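## About Brornen

Brornen supplies, installs and supports robotic hands and arms for colleges, research laboratories and small manufacturers. The company was founded by Zdislava Machala and Hefin Griffiths, who still lead its engineering and customer teams.

Our principal product is Umumix, a hand and arm package for teaching and light handling work. Each package is delivered with control software, a printed manual and 6 practice exercises. Customers may purchase the equipment outright or hire it by the term. To date, 131 packages have been placed with customers, and all of them remain covered by our support service.

Before an order is confirmed, a member of our staff will discuss the intended task with the customer and advise whether Umumix is suitable. Demonstrations can be arranged at our Posance office or at the customer's own premises.
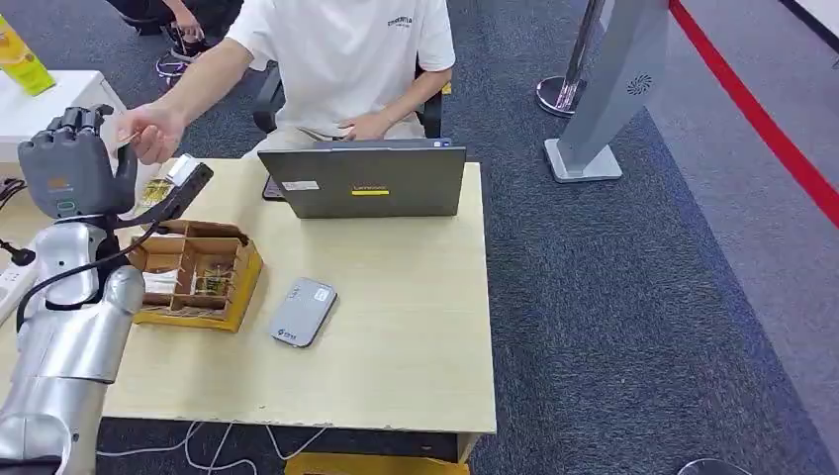 Training is included in the price of every package. Staff learn how to set up the arm, adjust the grip and pass small objects safely between a person and the hand. Further courses are held each March.

Spare parts are held in Posance. Enquiries about repairs, hire terms and replacement fingers should be addressed to the customer team.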